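Workshop notebook, September
Kiln room, element change and first test firing
Present: me (Nafula), Dimas, Leilani for the afternoon

Started on the front-loader we call Shehu. It has been slow since the summer and the last bisque came out pink and soft on the bottom shelf. Pendo thought it was the thermocouple. I swapped the thermocouple before opening anything else and the climb was just as slow, so the new one stays in and the old one is in the drawer marked SPARE, USED.

Switched off at the wall isolator, locked, tag on, key in my apron pocket. Tested dead at the terminal block before touching it. Leilani asked why we bother when the room is locked anyway. Benoît has a key to the room and so does the cleaner, and the isolator is on the corridor side.

Resistance readings, old elements: the top pair close to what is written inside the lid, the bottom pair well over. One of the bottom ones had a coil that had slumped out of its groove and was touching its neighbor. It snapped when I tried to ease it back with pliers. They were due to come out regardless. 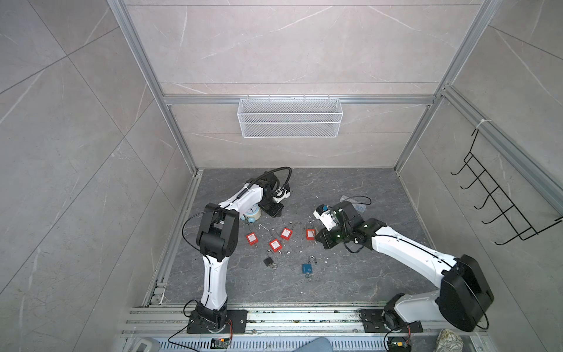

New elements are from Zultosbridge. Set of 4, ordered by Benoît, who wrote the wrong kiln model on the form and then rang to fix it. Checked each one against the drawing before unwrapping the tails. They are the right length, but the tails are longer than the originals and need trimming after fitting. Do not trim first. We did that last time and lost one.

Fitting notes for whoever does this next:
- Vacuum the grooves with the soft brush, not the hard nozzle. The brick crumbles at the lip.
- Stretch the coils on the bench, against the tape. The corners go in last.
- Pins go in at an angle, pointing down. Reuse the old holes only if they still grip.
- New porcelain bushings on the tails. Old ones were cracked and I threw them out.
- Tighten the terminals, leave them a while, tighten again.

Dimas did the lower half because he has the longer arms. I did the top. The back left corner is chipped worse than I remembered. Packed it with repair cement and left it over lunch. Somebody has used the cement tub without pushing the lid down and there is a skin on it. Usable underneath.

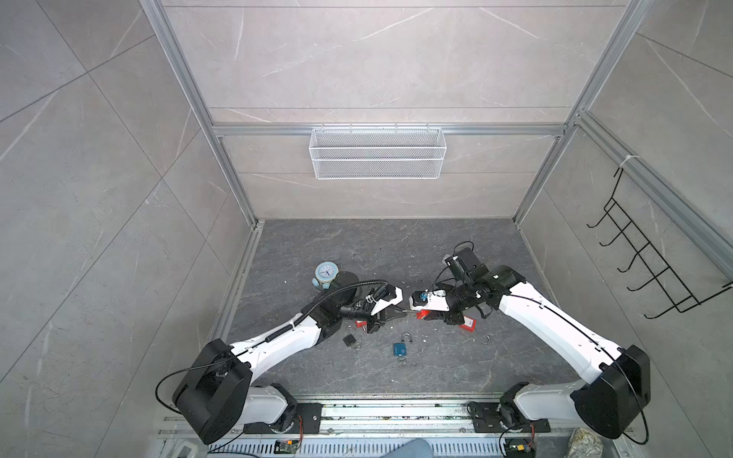 Afternoon: wired up, covers on, lock off, power on. All elements pulling evenly on the clamp meter. Ran empty with the vent bung out at 60 degrees an hour to 450 and held it for 2 hours. Some smell from the cement, gone by the end of the hold. I want to take it on up to bisque temperature empty before anyone's work goes in, so the oxide layer forms properly. Dimas will start that tomorrow morning if the cones are found.

Controller: the clock had drifted and I reset it. The stored program called GRARNURA SLOW is Leilani's from her stoneware tests and she wants it kept. The one under it has no name and nobody claimed it, so I overwrote it with the element burn-in schedule.

Still to sort out:
- Isolator tags. We are down to the last few and the ink on them runs. Pendo to ask Flolasum for the laminated sort.
- Padlocks. Only the red ones count for lockout. Anything else with a key is for lockers and cupboards and should not end up on the isolator.
- One key per lock, held by the person working. The second key for mine goes in Pendo's desk.
- Kiln shelves need washing again. Two have drips on the underside.

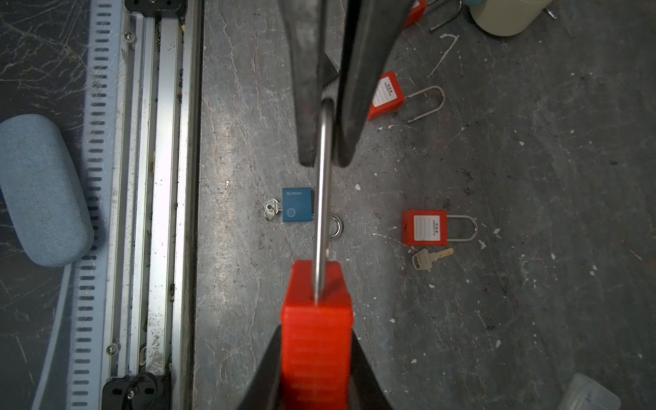 Red lockout padlock, small blue BLOSSOM padlock behind.

Leilani mixed a small batch of the ash glaze while the kiln was climbing. She sieved it twice and it was still gritty, so she put it back in the mill. She wants to try it on the dark body with a thinner coat. I said to keep it off the new shelf until we know how far it runs. Her tiles are on the windowsill with her initials scratched in the back.

Log sheet for the firing is clipped inside the cupboard door. Readings every half hour, and please write the actual temperature as well as the set point. Left at 6:30 pm, kiln cooling, bung back in.

Recent entries
Shelf wash recipe, second attempt
Ash glaze on dark body: Leilani's notes
Thermocouple swap on Shehu
Pug mill seal, leaking again
Where the cones are kept (Pendo Okoth)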